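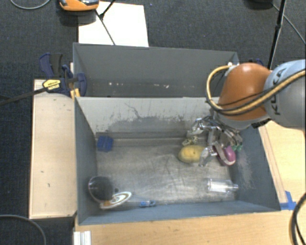
Última modificación de la página: junio, 16:40 h

¡Por fin fui a la jornada de puertas abiertas de Eltov! Llevaba 2 años diciendo que iría y siempre se me pasaba la fecha. La nave está al final del polígono, pasado el almacén de Pedano (si llegas a la rotonda grande, te has pasado, como yo), y entras por la puerta 11.

Lo que más me gustó fue la zona de los cubos grises, porque yo venía pensando en cajas ordenaditas y me encontré una mezcla estupenda: una cosa amarilla con toda la pinta de patata, con sus motitas oscuras, otra morada y brillante que yo diría que es una berenjena, una botella transparente tumbada, un taco azul como de esponja... Y en una esquina, una especie de cuenco negro con una pieza ovalada de anillos blancos, grises y anaranjados medio apoyada encima. ¡Me recordó al cajón de los juguetes de mi sobrina!

Nos acompañó Tsion Tufa, simpatiquísima, que nos contó que en el catálogo tienen 649 artículos distintos y que el suyo favorito cambia cada mes. Yo me quedo con la berenjena, claro.

Luego hubo café y bizcocho en la sala Nieminen (el de limón voló). Aparcar, fatal; mejor el autobús, que para en la misma puerta.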